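Two-Arm Bench Work: Revised Good Practice Comes into Use
Reading time: 4 minutes

The revised good practice sheet for two-arm bench cells is now in use at Husness and will apply at Wedemside from October. It replaces the handling notes issued with the first cells and covers three matters: the passing of an object from one arm to the other, the condition of gripper fingers, and the views supplied by the fixed and wrist cameras.

The sheet was drafted by Ghizlane Hajji and Maximiliano Collado of the Uva group, with comments from operators at both sites. Efa Hopkin reviewed the wording against the site safety rules. In their review of the earlier notes, the authors read 869 session records and found 57 in which the operator had left the reason for a stop blank. A further 39 gave a reason that could not be matched to any heading on the form. The form has been shortened as a result, and the reason for a stop is now the first entry.

Passing objects between arms

Only one arm may move during a handover. The arm that holds the object stays still until the receiving arm has closed and the operator has confirmed the hold. The giving arm then opens, and withdraws along the line by which it came in. Operators should not correct the angle of an object while both grippers are in contact with it. If the angle is wrong, the receiving gripper opens and the attempt is repeated.

Training will continue to use light, unbreakable objects such as plastic cups. Glass and ceramic items require the written agreement of the cell lead. Open vessels are to be handled empty unless the session plan states otherwise.

Finger pads and lint

Soft finger pads collect fibers from cloth, packaging and clothing. Pads are to be looked at before the first session of the day and again after any session with fabric. Loose lint is removed by hand with the arms powered down. Solvents are not to be used on foam. A pad that is torn, lifting at a corner or worn smooth is replaced together with its partner on the same gripper, so that the two sides continue to match. 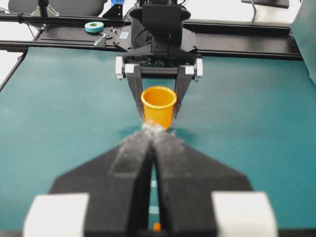
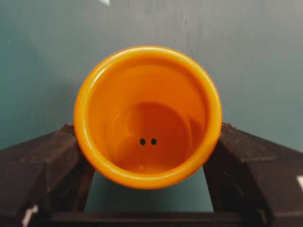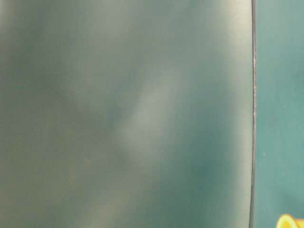
Two-arm cell: an orange cup in the gripper (first and second pictures) and the fixed camera's view, largely filled by a close, blurred surface (third picture).

Camera views

Each session is recorded from the wrists and from a fixed position, and the sheet now treats every view as part of the setup. Before starting, the operator brings up all views side by side and confirms that the work area can be seen in each. A wrist view will often be filled by the gripper itself, and this is acceptable where the object can still be followed from another camera. A fixed view is held to a stricter standard. If something close to the lens blocks most of the work area, the session is marked "fixed view obstructed" on the form and the matter is put right before the next one begins.

Sessions marked in this way are kept. Smaranda Buzatu, who looks after the records at Wedemside, asked that they be stored with the others under their own heading, and the authors agreed. Operators should not delete a recording on their own judgment, even where one of the views appears to be of little use.

Table surface and surroundings

The table should carry only the objects named in the session plan. Tape, hand tools and spare brackets are returned to the drawer before the arms are enabled. Cables must have enough slack for the full reach of each arm and must not cross the table. Chairs are kept outside the marked floor line.

Training and sign-off

Operators who hold a current certificate for single-arm cells will need to complete a short supplement of 18 supervised handovers. Nicholas training center will run the supplement in the mornings, beginning at 9:30. Meifang Cai will supervise the first group and will sign the completed record cards. Cards should be returned to the cell lead at the operator's own site, who will update the access list.

Printed copies of the sheet are being placed at each cell. Earlier versions should be taken down. Comments may be sent to Ghizlane Hajji at any time and will be considered at the next revision.

Contact the newsletter desk | Copyright Uva, all rights reserved | Back to top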